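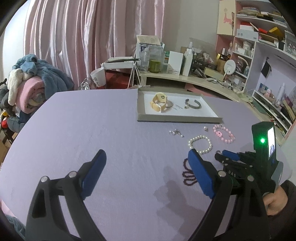
Bracelets and earrings on the lavender table, September, before sorting.

15:16. Jewelry day at the Camlow bench. The maroon beads go back in a coil, or whatever shape they agree to — small strands have opinions. Pink bracelet with the flower charm gets its own pouch, so it stops making friends with the pearls. Earrings need pairing before anything else moves. I have put that off since lunch.

The shallow tray keeps the stiff pieces: bangle, cuff, the yellow watch-like band. Westerberg wants everything on one list by 5. Westerberg is not the one untangling it.

To do: 2 more pouches, and a label that stays stuck.

Recent entries
Drawer dividers, second attempt
Tokville bead order
Sirance clasps: a complaint

2 comments · 16 shares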